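Back from a stay in Penolance, on the south coast of the island. A few people asked for notes, so I'm putting them in one thread.

1/ Getting there. The ferry from Cestham leaves twice a day in June, once at 9:15 in the morning and once at 4:40 in the afternoon. Take the morning one. The afternoon boat gets in after the last bus has gone and the taxi line is long.

2/ The bus from the ferry dock is the 114. It stops outside the dock building, on the far side of the road, which is badly marked. Two families from our boat waited on the wrong side and watched it leave. You pay the driver. Cards work.

3/ Where to stay. The town splits into the harbor end and the beach end. The harbor end is older, has steps everywhere, and is quiet by 11 at night. The beach end is flat and newer and most of the large hotels are there. If you have a stroller or bad knees, pick the beach end.

4/ I stayed at the Julby, a mid-sized hotel one street back from the beach. Clean, plain rooms. Ask for one facing the hill. The ones on the street side get the delivery trucks at 6 in the morning. I had a street room the first night and moved.

5/ Breakfast at the Julby is included and runs until 10. Good bread, good fruit, weak coffee. There's a bakery on the corner by the pharmacy with better coffee, and you can drink it standing up at the counter for less than at a table.

6/ The main beach is wide and a little gray, and the sand gets hot by noon. Chairs are rented in pairs. If you're alone you still pay for the pair. I argued about it once and then bought a mat.

7/ For swimming I liked the small cove past the harbor wall. It's a 40 minute walk from the beach end, the last part on a rough path, so wear shoes. No shade, no shop, no toilet. Water is clear and it gets deep quickly. Not one for small kids.

8/ The hill walk. There's a marked trail from behind the church up to the old lookout. It climbs 400 meters. I started at 7 in the morning and was down for a late breakfast. Gaétan Perron, who was staying at the same hotel, did it at midday and told me not to copy him.

9/ Paint marks on the trail are yellow on the way up and faded to almost nothing on the last stretch. Where the path forks at the water tank, go left. Right takes you to somebody's goat pen and a locked gate.

10/ Food. We ate at Babalola three times. It's on the harbor, upstairs, with a short menu written out each day. Grilled fish, rice, greens, a pepper sauce that you should try on the side of the plate first. Book if you want the terrace. Inside you can usually walk in before 7.

11/ The restaurants right on the beachfront were fine and cost more. Same frozen fries at all of them as far as I could tell. The exception was the place with the blue awning, where the fried squid was fresh and the portions were big enough to share.

12/ Nightlife, since Tobiloba Onuoha asked. There is some. The bars are in two streets behind the big hotels and they go until late on the weekend. The harbor end has one wine bar and a place with live guitar. If you want clubs, stay in Cestham and come over for the day.

13/ Market is in the square in the mornings. Produce on the church side, clothes and household things on the other. Prices on the clothes side are open to talk. Prices on the produce side are not. Bring small bills, the stalls ran out of change early.

14/ Packing. I brought too much. It was hot in the day and mild at night, and I wore the same four T-shirts and one light jacket. The jacket was for the ferry, where the air conditioning is set very cold. Skip the jeans.

15/ Folding shirts flat worked better for me than rolling them, at least in a hard case.

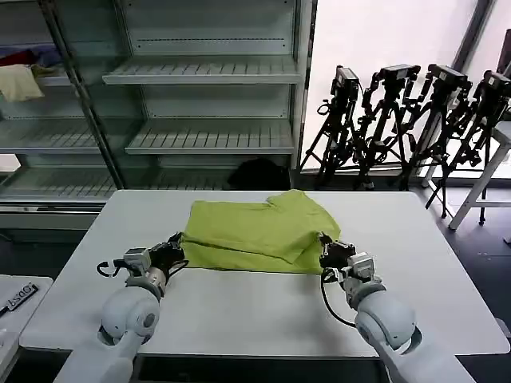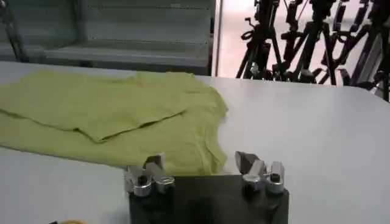
16/ Laundry. The Julby charges by the item and it adds up. There's a self-service place two blocks inland, next to the hardware store. Bring coins. The dryers are slow, so I hung most things on the balcony and they were ready by the evening.

17/ Day trips. The boat tour along the cliffs is worth doing if the sea is calm. Sit on the left going out. They sell it as a half day but we were back in under three hours, including a swim stop. The glass-bottom boat I would leave alone. The glass was scratched and I saw mostly green.

18/ The inland village tour by minibus was better than I expected. You stop at a cheese maker, a chapel and a viewpoint, and lunch is included. The road has a lot of turns. Take the front seat if you get carsick, and ask for it when you book, as they do hold it for people.

19/ Money. Two ATMs in the harbor, one by the beach. The beach one has a higher fee and was out of order for half my stay. Most hotels and restaurants take cards. The bakery and the cove path parking do not.

20/ Phone signal was fine in town, weak on the hill and gone at the cove. Download a map before you go. The paper one from the tourist desk is decent but leaves out the steps between the harbor and the upper street, and those save you a long walk around.

21/ Length of stay. 7 nights was slightly too long for me. I'd do five, with one day for the hill, one for the cliffs, one for the inland tour and the rest for the beach. With kids a full week would go by easily.

22/ Going home, the morning ferry fills up. Reserve the return when you buy the outbound ticket. I didn't, and ended up on the 1:30, which only runs in the busy months and stops at the small island on the way. It adds an hour.

23/ Will add the bakery's name when I find the receipt.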